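December, late afternoon, data desk

Picking up the attacker-politics coding again, after leaving it alone for a week and a half. Notes mostly for me and for Ulises, who has the other half of the Prurkau set and is probably cursing my column headings as I write this.

Where we are: 205 news stories in the Wustham folder, all of them about what a shooter did or didn't believe, and all of them leaning on somebody who knew him. Classmates, a cousin, one landlord. I went through the old sheet this morning and I'm sorry to say I'd been coding "source says he was left/right" and "he was left/right" in the same column. So that has to come apart. New columns are `claim_by`, `claim_when` (when did the source last have contact?) and `claim_docs` (anything on paper, like a voter roll or posts with his name on them).

The `claim_when` one is a pain but I love it already. In the Clekby stories the former classmate who gets quoted everywhere hadn't spoken to the guy in nine years! Every outlet calls him "a friend." The first local piece has it right, way down in the second to last paragraph, and then the wire rewrite drops the line and it's gone for good. I traced it through 11 rewrites before I got bored and had a sandwich.

Things I changed today:

- split the old `politics` column, old version kept as `politics_OLD` (don't delete it yet, please)
- party registration now gets its own yes/no/unknown. It was hiding in the comments
- "views on guns" is separate from "party." People keep folding one into the other and we were doing it too
- headline coded apart from body text. Some 19 of the ones I rechecked have a headline that's a lot surer than the story under it

Problem I haven't solved: what to do when the same source says two different things to two papers. The Clekby landlord tells one reporter the man "hated all of them" and tells a TV station he was "pretty conservative, I guess." For now I'm entering both as separate rows with the same source ID. Ulises would rather take the earliest one and flag the other. He may be right -- the later quotes always sound like they've picked something up from the coverage -- but I don't want to throw anything out before we've compared.

Also the agreement check. We both coded the same small batch blind and we match fine on party and terribly on `tone`. I had "neutral" on nearly everything, he had "hostile" all over the place. Read a few of them out loud to myself and I think he's closer than I am. I've been staring at this stuff so long that "crazed leftist" and "right-wing loner" both slide past me like the weather report. So `tone` gets a proper word list before either of us touches it again. I'll draft one, he can tear it up.

Small stuff: the scraper still chokes on the Prurkau paper's archive when a story has a correction stuck on top, so it saves the correction and skips the story (I've been pasting those in by hand, search the comments for "PASTED"). And the file called `final_2` isn't final. It isn't even second. Use the one with no number.

Got a nice note back from the group in Lagos who did the similar study on radio call-in shows. They code who got to speak first and how long before anyone disagreed on air. Not sure we can do that with print, but we could log the gap between the first claim and the first correction, if there ever was one. Adding `corr_gap` as a maybe. Leave it blank if it takes you more than a couple of minutes per story.

To do next: word list, re-code my half of the Clekby rows, and ask Ulises if he's been counting opinion columns, which I haven't been and now I'm wondering about. If he has, his go in a separate tab and we leave them out of the rates until we've talked. 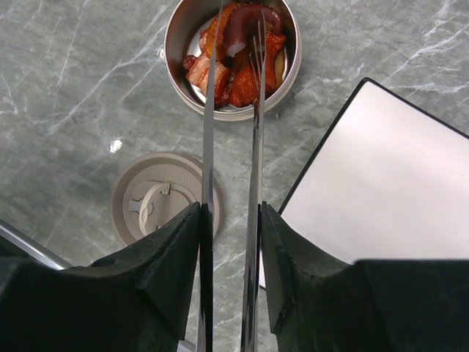

One more on `claim_docs` before I shut down: a screenshot of a post with no name or handle showing goes in as "unknown," same as we did for the first batch. I found a few where I'd put "yes" and I've fixed those.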